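Counting the Full Cost of a Robot Cell

When Haugland began planning its first automated handling cell, the equipment request ran to a single line: one robot, with gripper. By the time the purchase was approved, the same request filled 16 pages. Ingvild Wikström, who directs operations at the housewares packer, regards the longer version as the more economical one.

"The arm was the easy part to price," she says. "Most of our questions concerned the last few inches of it."

Fingers are a case in point. Haugland compared several styles before choosing a tapered pair with knurled inner faces and slots cut through the sides. They are treated in the budget as wear parts, with 10 spare pairs carried on the books from the first day.

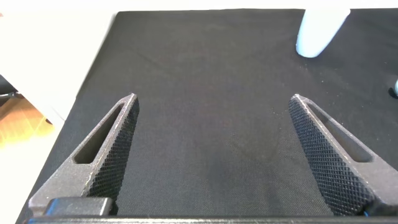 Budgeting for the Work Surface

The table, its covering and the walls around it received a separate line. Haugland's first draft had placed them under general supplies, where they were soon forgotten. Joar Wallin, the project engineer, asked that they be moved. A dark cloth gives pale items a clear contrast, but it also creases and gathers lint, and the cost of replacing it belongs in the yearly plan.

Lighting was handled in the same way. Glossy or pale goods can wash out under strong overhead light, and a camera close to the fingers has little room to correct for it.

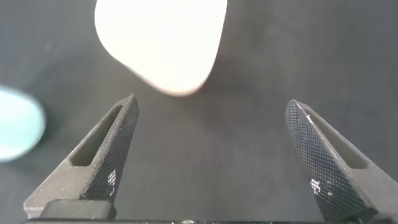
Trial time proved harder to estimate. The supplier, Sturero, quoted for installation and 7 days of support. Haugland added 268 hours of its own staff time, covering setup, test picks and the record keeping that follows each change. Wikström describes that figure as the most closely argued number in the proposal - and the one she would defend first.

Wallin's team also asked for a fixed starting position with the fingers open, to be checked at the beginning of every shift. The check costs a few minutes a day. Over a year it becomes a staffing matter, and it was entered as one.
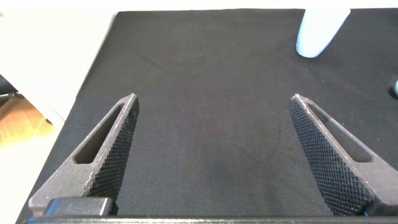 Purchasing manager Lacey Whitlock set the payment schedule. A first share was due on delivery, a second after acceptance testing, and the balance once the cell had run through November without a supplier visit. Sturero accepted the terms after one round of changes.

Acceptance testing was written around ordinary goods. Plastic cups were selected in several muted colors, to be set upright at uneven distances from one another. The contract names the items, the spacing and the permitted number of missed picks.
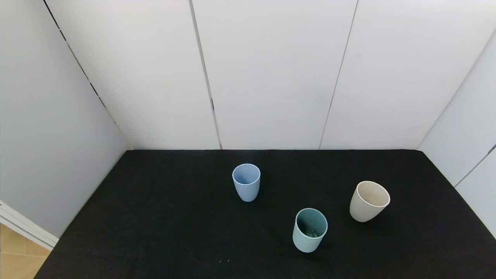 Blue, teal and beige cups on the black-covered table, with white walls on three sides.

Whitlock advises other buyers to settle the test items before requesting quotes. Haugland did so afterward, and two suppliers had to revise their prices. A second cell is now under review, and its draft budget opens with the table.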